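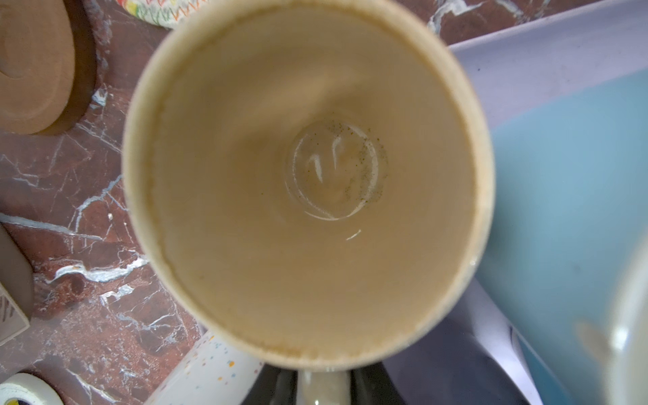
Speaker notes: Planning and paying for the kitchen handling programme
Equipment planning session, Wednesday, 10.15
Speaker: Mali Edwards, Weltthorpe

Slide 1. Opening
Thank the chair. State that the talk concerns the purchase of equipment and the money set aside for it. Questions on software should be held for the Eshun session after lunch.

Slide 2. What we were asked to do
Weltthorpe runs shared kitchens on four sites. Last year the board asked for a costed plan to bring in robot arms for clearing and sorting crockery. The request covered purchase, fitting, training and upkeep. It did not cover building work, and the plan suffered for that. Return to this at slide 5.

Slide 3. The work itself
Describe the task in plain terms. Mugs come back with tea in the bottom and leaves stuck to the side. They are left on worktops among coasters, tape and other people's cups. An arm must find the mug, lift it level, empty it and place it in the rack. Most of the quotations we received assumed clean, empty crockery of one size. Ask the room how many have seen the same in their own tenders.

Slide 4. The two offers
Brikano offered outright purchase with a seven-year service agreement. Kallance offered a lease with replacement grippers included. Over the full term the Brikano offer was the cheaper of the two. In the first two years it was a good deal dearer, and our capital budget is set one year at a time. Pause here – this point caused the most discussion at board level.

Slide 5. Costs we missed
Power sockets at worktop height. Floor fixings. Cover for staff attending training. Spare gripper pads, which we had entered as a single purchase and should have entered as a yearly cost. Our first order was for 92 pads across all sites. The revised plan gives pads their own budget line.

Slide 6. How we tested before buying
Each supplier was given the same 433 items of crockery, drawn from daily use and not washed beforehand. Suppliers were told of this in writing. I would advise any buyer to put the test conditions in the tender itself, as one firm asked for a second attempt and we had no clause to refer to.

Slide 7. Timetable
Orders to be placed in September. Fitting at the first site follows, with the other three held back until the first has been reviewed. Payment is staged to match. If pressed on dates for the later sites, say that these have not been agreed.

Slide 8. Questions
Copies of the tender wording are on the side table. Refer questions on staffing to the written report, section 7.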